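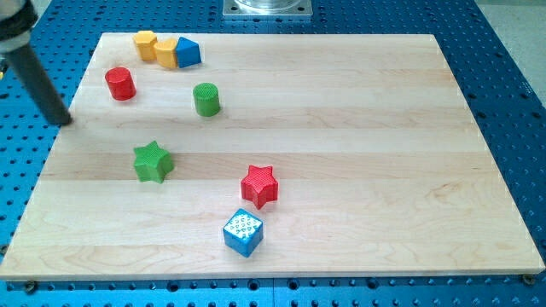
Mwajuma Sang has argued that a gripper should never be judged on cubes alone, and the Rondberg comparison grew out of that complaint.

The Rondberg comparison is a bench trial for robot grippers, first run in August with the Tetik and Grinden hands and still wonderfully simple to set up. A pale wooden board is screwed to a perforated blue table within reach of an arm, and small blocks in bright colours are spread over it: cylinders, hexagonal prisms, stars, a cube and a house-shaped piece. Each gripper then tries to pick them up one at a time, making 16 attempts per shape.

The star is the piece everyone likes to watch! Its points leave a two-fingered hand with very few good places to hold, and a small error in the wrist angle can spin it out of the grasp. Cylinders are far kinder. Blocks standing close together test something else again, namely whether the fingers can get in beside one without knocking its neighbour.

Theophilus Sarpong ran the longest series, 2000 picks with both hands on the same controller. The Tetik was quicker on cylinders, while the Grinden, with its 3 softer fingers, did better on stars. Brian Kirui later repeated the star picks with a slower closing speed, and the gap between the two narrowed.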